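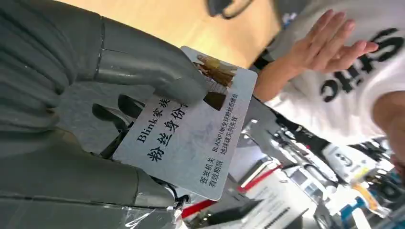 Ticket 3371 – wrist grasp check says EMPTY with a card held
Opened by Desta Gebru, 30 Aug 2020. Component: Flulla (grasp state), maybe Tulel (planner). Severity: blocks the handover task. Grasp state flips to EMPTY a moment after close, planner thinks it dropped the part, goes back to pick pose and opens the fingers. Does it on thin flat stuff only. Blocks and bottles fine. The test object is the fan club card, the BLACKPINK one with "Blink家族" in the big type, held at a steep diagonal with one finger on the top face and the other under it. Far corner sticks out past the fingertips. Width reading is close to fully closed, which I think is the whole problem but see below.

Setup
Arm 2, Fliltalthorpe bench. Flulla build 1329, Tulel from the July branch. Assefa config untouched except speed turned down. Wrist camera on, stream looks good, no dropped frames in the viewer.

Steps
1. Load handover task, object class "flat_card"
2. Put card in fingers by hand or let it pick, same result
3. Close
4. Watch grasp_state

Expected: HOLDING until release is called
Got: CLOSING, HOLDING, EMPTY, then replan

Log
[tulel] plan accepted, goal handover_front
[flulla] close requested, class flat_card
[flulla] contact upper, contact lower
[flulla] state CLOSING -> HOLDING
[flulla] width below min_object_width
[flulla] vision vote: no object
[flulla] state HOLDING -> EMPTY
[tulel] object lost, replanning to pick
[tulel] release requested

So contact fires on both fingers and then gets thrown out. That seems wrong to me, contact should win.

Tried so far
- restarted Flulla. no change
- restarted everything. no change
- swapped the class to "generic". Worse, goes straight to EMPTY and never says HOLDING
- turned grip force up. Same thing and I don't want to crease the card
- min_object_width to zero. Better! stays HOLDING until the vision vote comes in, then EMPTY again

So it's two bugs or one bug in two places. Will keep going after lunch.

Comment – Hậu Lưu
Width part is known. min_object_width was put in to catch the fingers closing on nothing, and it never had a per-class value. Setting it to zero for everything is not OK, please don't commit that. I'll add an override for flat_card.

Vision vote is the one I care about. Can you dump the mask from the wrist camera at the moment it votes no? There is a debug flag, save_vote_mask, in the Assefa config. Also tell me if the strap is still on the card. Anything black hanging between the fingers is going to get eaten by the gripper mask if the threshold is still the old one.

Comment – Desta
Black straps and cord bunched up behind the card, between the fingers, yes. Didn't think of it.

Mask dumped, it's frame 442 in the attached log. Gripper mask covers both fingers, correct, then spreads along the straps and takes a big bite out of the card as well. What's left of the card is two separate bits. Object finder keeps the biggest bit, says it's too small for flat_card, votes no.

The card is very pale, sort of lavender white, and the table stuff next to it is mostly white boxes and blurry. So the edge on that side is weak too. Not sure how much that matters compared to the strap.

Comment – Hậu
It matters less. The bite is the main thing. The mask grow step runs on anything dark that touches the finger outline, and it was tuned on bare parts. We should be using the finger model from joint angles instead, we know where the fingers are, no reason to guess it from pixels.

Try this on your side:
use_model_mask: true
mask_grow: 0
vote_min_area: leave it alone for now

Model mask needs the wrist camera calibration to be current. Check the date on the file before you trust the result.

Comment – Desta
Calibration file was stale. Re-ran it, the first go failed becuase I had the wrong board size in the config, second go fine.

With model mask on and grow at zero the card comes out in one piece, minus the part under the fingertip obviously. Vote says object. State stays HOLDING. Straps get labeled as background, fine by me.

Then moved it toward the handover pose and it flipped once, to EMPTY and back to HOLDING. Too quick for the fingers to open but Tulel still caught it and replanned. So there's no debounce on the planner side?

Comment – Hậu
There is debounce on HOLDING and none on EMPTY. On purpose, so a real drop stops the arm fast. But with contact on both fingers we shouldn't accept EMPTY from vision alone. Changing the rule to:

EMPTY needs vision no AND at least one contact lost
vision no with both contacts on = UNSURE, slow down, do not release

Tulel needs to know what UNSURE is, right now it treats any unknown state as EMPTY. Nasty. Patch for that going in a separate branch, please review before you merge, I wrote it fast.

Comment – Desta
Reviewed. One thing, UNSURE has no timeout, so arm could sit there slow forever if the vote never comes back. Put a timeout in that goes to a pause and asks the operator. Rest looks ok.

Ran the handover task on the new build with the card, straps on. Got UNSURE during the move, slowed down, went back to HOLDING, reached the pose. No replan. Release only when release was called. Also ran a bottle and a block to make sure I didnt break those, both normal.

Still open
- width override for flat_card is hard coded, should move to the Assefa config
- calibration age check at startup, warn if stale. Would have saved me the morning
- pale object on white background, weak edge. Hậu wants a separate ticket, I'll open it
- docs for UNSURE state

Status: fix in review – leaving this open until the override is out of the code.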